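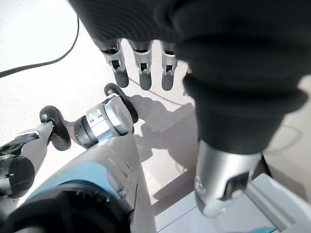

Warum macht ihr nicht erst eine Hand richtig fertig, bevor ihr mit der zweiten anfangt, lautete der erste Kommentar unter diesem Repository. Gute Frage! Die Antwort hat mit dem Projektziel zu tun: Plovora soll mit zwei Händen arbeiten, und die Fehler, die uns interessieren, tauchen erst auf, wenn zwei Hände sich in die Quere kommen können. Eine einzelne Hand, die brav eine Dose hochhebt, hatten wir schon im September, und das war ein großartiger Abend. Danach wollten wir mehr.

Plovora – zweihändiger Aufbau aus der Gemeinschaftswerkstatt Durdale

Stand: 13. Januar 2021

Was hier liegt

Dieses Repository enthält die Steuerungssoftware, die Kalibrierdateien und einen kleinen Satz aufgezeichneter Bewegungsfolgen für unseren Aufbau mit zwei Armen und zwei Händen. Gebaut und betrieben wird alles in der Werkstatt Durdale, meistens abends, wenn die Drehbank frei ist und die CNC-Leute nach Hause gegangen sind. Ihr könnt die Software auch ohne Hardware ausprobieren, dazu gibt es den Trockenmodus (siehe weiter unten).

Ordner

steuerung/ – Regelung und Trajektorien
kalibrierung/ – Nullpunkte und Gelenkgrenzen, getrennt nach links und rechts
folgen/ – die aufgezeichneten Bewegungen
werkzeug/ – Skripte zum Prüfen, Umrechnen und Abspielen
notizen/ – Werkstattbuch, ungeordnet, teilweise mit Flüchen

Aufbau in Kurzform

Die Gelenke hängen an zwei getrennten Bussen, einer pro Arm. Den Takt gibt Grolon vor, unsere selbst geschriebene Regelschleife, die mit 200 Hz läuft. Grolon hat als Wochenendprojekt angefangen und ist inzwischen das Stück Code, auf das ich am meisten stolz bin: klein, gut lesbar, und wenn ein Paket ausbleibt, hält der betroffene Arm an der letzten gültigen Position. Der andere Arm hält dann ebenfalls an. Das war nicht immer so, Details stehen in notizen/.

Geddes ist das Prüfprogramm. Es fährt jeden Finger einzeln durch seinen Bereich und vergleicht Soll und Ist. Bitte lasst Geddes nach jedem Umbau laufen, auch nach ganz kleinen. Eine neu angezogene Schraube am Fingergelenk reicht, um den Nullpunkt zu verschieben, und die Suche danach kostet einen halben Abend.

Die Fingerkuppen sind aus Gummi, die Fingerglieder aus Metall. An dieser Paarung haben wir lange herumprobiert, und sie gefällt mir immer noch sehr. Metall auf Metall klang bei Berührungen furchtbar und hinterließ Kratzer an allem, was die Hände anfassen sollten. 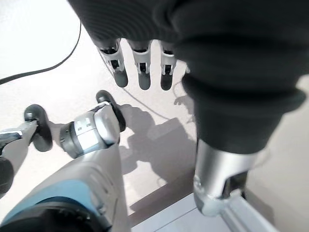

Abb. 2: Zwei Hände einander gegenüber, links vorn die schwarzen Fingerkuppen.

Einrichten

Ihr braucht einen Linux-Rechner mit Python 3 und Schreibrechten auf die seriellen Schnittstellen. Legt eine virtuelle Umgebung an, installiert die Pakete aus requirements.txt und kopiert kalibrierung/vorlage.yaml nach kalibrierung/lokal.yaml. In der lokalen Datei stehen eure eigenen Nullpunkte. Sie wird von Git ignoriert, damit niemand versehentlich die Werte aus Durdale mit seinen überschreibt (oder umgekehrt, auch schon passiert).

Trockenmodus starten:

python -m steuerung.start --trocken

Mit Hardware:

python -m steuerung.start --links --rechts

Beim ersten Lauf mit Hardware bitte die Geschwindigkeit in lokal.yaml ganz unten lassen und eine Hand am Notaus. Die Arme sehen gemütlich aus, haben aber ordentlich Kraft, und das Zurückfahren in die Ruhelage geht flotter, als man erwartet.

Die Bewegungsfolgen

Der Ordner folgen/ enthält 22 Dateien im CSV-Format, eine pro Bewegung. Jede Zeile ist ein Takt mit Zeitstempel, Sollwinkel und gemessenem Winkel für alle Gelenke. Die Namen sind hoffentlich sprechend: annaehern, spreizen, uebergabe_langsam und so weiter. Meine Lieblingsdatei ist uebergabe_langsam. Spielt die mal im Trockenmodus ab und schaut euch die Kurven der beiden Handgelenke übereinander an – wie die sich aufeinander einpendeln, ist einfach schön!

Die Folgen wurden mit der Hand vorgeführt und danach geglättet. Die ungeglätteten Werte liegen bei, mit der Endung _roh. Kraftwerte fehlen komplett, die Sensoren dafür sind noch nicht eingebaut.

Bekannte Macken

Der Stoff am Ärmel wirft bei manchen Armstellungen Falten, und die Falten wandern Richtung Handgelenk. Vor jeder Fahrt also glatt ziehen. Wer eine Idee für eine bessere Befestigung hat: immer her damit, Klettband war ein Reinfall.

Kabel auf dem Boden zählen als Hindernis, auch wenn die Software nichts von ihnen weiß. Die Kollisionsprüfung kennt nur die beiden Arme und die feste Plattform.

Geddes meldet beim allerersten Finger nach dem Einschalten gern eine Abweichung, die beim zweiten Durchgang verschwunden ist. Vermutlich liegt es an der Reihenfolge, in der die Busse aufwachen. Ein Ticket dazu ist offen.

Mitmachen

Sehr gern! Am meisten helfen zurzeit Leute, die sich mit Kollisionsprüfung auskennen oder Lust haben, sich einzuarbeiten. Kleine Korrekturen könnt ihr direkt als Pull Request schicken. Bei Änderungen an Grolon bitte erst ein Ticket aufmachen und die Ausgabe von Geddes anhängen, vorher und nachher. Wer in der Nähe wohnt, kommt am besten in der Werkstatt vorbei und fährt selbst eine Runde.

Lizenz

Code unter MIT, Bewegungsfolgen und Kalibriervorlage unter CC BY 4.0.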